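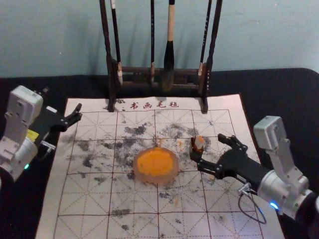
Figure 3. Practice station: ruled felt, hanging brushes and a dish of orange paste.

3.2 Surface wear

Each station in the Ginen study used a ruled felt on a black cloth. The felts were kept in service from September without washing, and marks were logged by grid cell. Of 2881 cells inspected, 557 carried black or grey ink and 326 of these were marked more than once. Staining was uneven. On the felt in Figure 3 it is heaviest in the upper-middle area, towards the left and centre, with fainter speckling lower down. Orange smears were coded separately -- they are few, and Lambrechts treats them as a different colour class. Brush size was not recorded at the Murín site, so those felts are left out of Table 4.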